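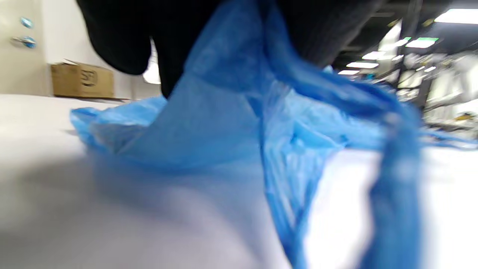
24/06/2024 Brudik plasmid, second try at the prep

Picked four colonies off the Hivard plate last night and all of them grew, which cheered me up no end after May. Minipreps done before lunch. Best one came out at 800 ng/µl (tube 14, top shelf, my handwriting, sorry). 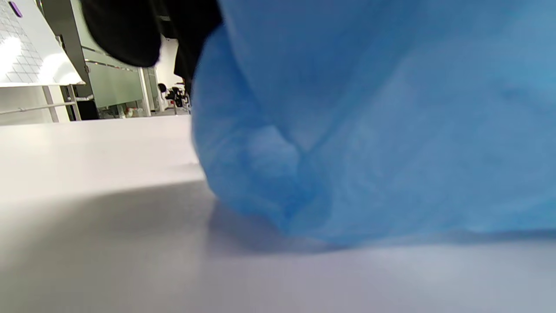

Cut it with EcoRI and got one nice band where I wanted it, right next to 3448 on the map. The old Grecu backbone ran at 3046, so I'm pretty sure the insert is in this time! Anjana thinks it could still be backwards and she's got a point.
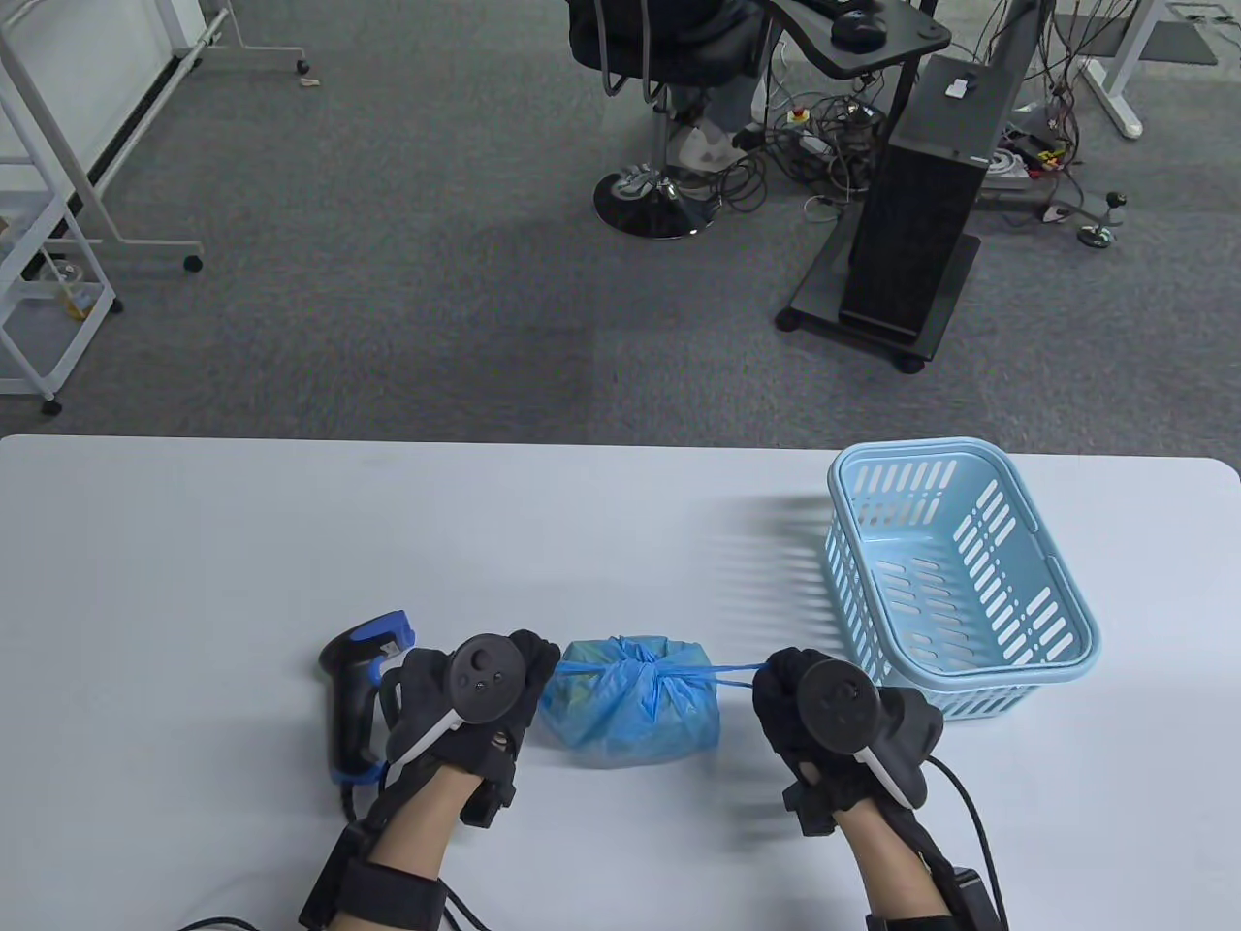 To do

Send tube 14 for sequencing, both primers. Ask Afroza if she has any of the good competent cells left (mine are awful).

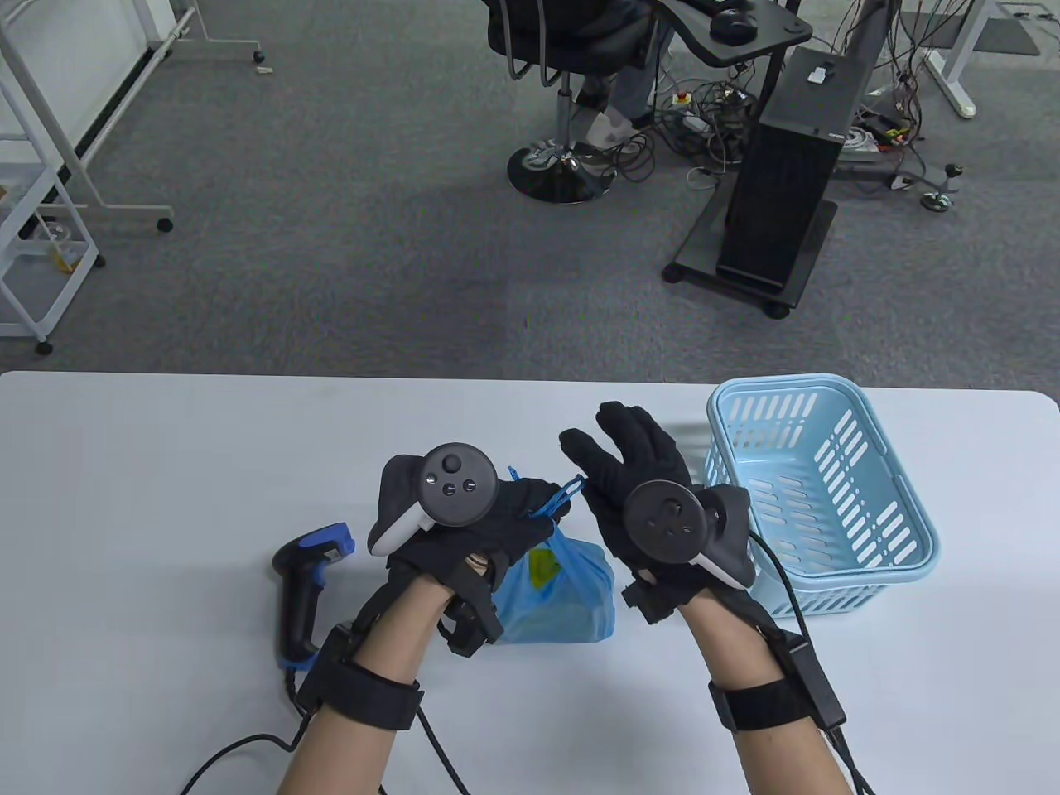 Also need to pour more amp plates, we're down to the last sleeve. If the reads look fine I'll split cells and transfect with the GFP control alongside.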